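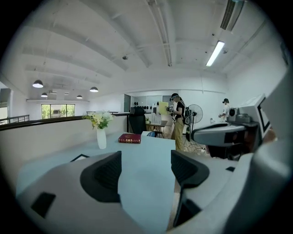 *Cream and pale yellow flowers in a white vase, with a dark red book beside them.*

## A Desk Worth Returning To

The shared workroom at Cleltulel was refurnished in September under the direction of Tahira Pirzada. Desk surfaces are kept largely clear, and flowers are replaced every 10 days. Members may leave one book out for others to read. "People sit down sooner when a desk looks cared for," Ms. Pirzada said. Requests for a window desk should be addressed to Rizwan Jatoi.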